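Tabletop sorting (robotics)

Tabletop sorting is a task in robot research in which a machine moves small objects about on a flat surface until they match an instruction, such as gathering all the pieces of one colour or separating the stars from the cubes. It is often put forward as a first step towards household and shop-floor chores: clearing a table, tidying toys, arranging goods on a packing bench. How large a step it is remains open to doubt.

Background

The task is popular for practical reasons. The pieces are cheap, hard to break and easy for a camera to tell apart, and a failed attempt does no harm. A full trial fits on one bench and can be repeated many times in a day.

Many set-ups do without fingers. The arm carries a plain rod or tube and shifts the pieces by pushing. This takes away the problem of grip, which has defeated a good many household machines, but it also takes away most of what people mean by tidying. A machine that only pushes cannot put a cup on a shelf or lift a sock out from under a chair.

Method

In a usual trial a person types or speaks a short order and the arm works through it one push at a time, looking again after each move. Pieces that stand close together are the awkward part. A push meant for one block may carry its neighbours along, and a piece with points or corners tends to turn as it slides. Colour and shape also pull in different directions: an order to bring the red pieces together takes in both stars and cylinders, while an order for stars leaves half the reds alone.

On a light wooden board with 8 blocks in red, green, blue and yellow, the tip of the tube has very little room between a yellow heart and a yellow hexagon, with a blue triangular block just in front.

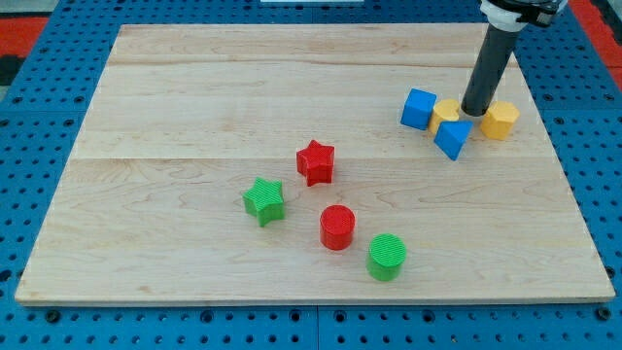

Reported results

The Jaltance trials, led by Renata Pereyra, logged 2,000 short orders and were widely quoted as proof that the problem was close to solved. The claim needs care. An order was marked as done if the named piece ended up on the correct side of the board, whatever had happened to the others. Kanokwan Pongsiri, who went through the logs afterwards, objected that in a kitchen the others would be plates.

A later system, Nernedeck, had a stricter rule and was allowed six pushes per order. It did well with pieces set apart and poorly with pieces that touched. Its makers put this down to the camera angle - a fair point, though kitchens do not offer a better one.

Use outside the laboratory

There has been little. Tasix, a packing firm in Palma, tried a pushing arm on a returns bench over four weeks in August. Staff had to spread the goods out by hand before the arm could start, and the shift leader, Estela Valdebenito, noted that by then they could have sorted them. The bench went back to hand work.

Supporters, among them Gisela Tapia, answer that the value lies in the software, which may carry over to arms with proper hands. This has yet to be shown for any chore that an ordinary household would pay to have done.

See also

Pick and place
Robot gripper
Domestic robot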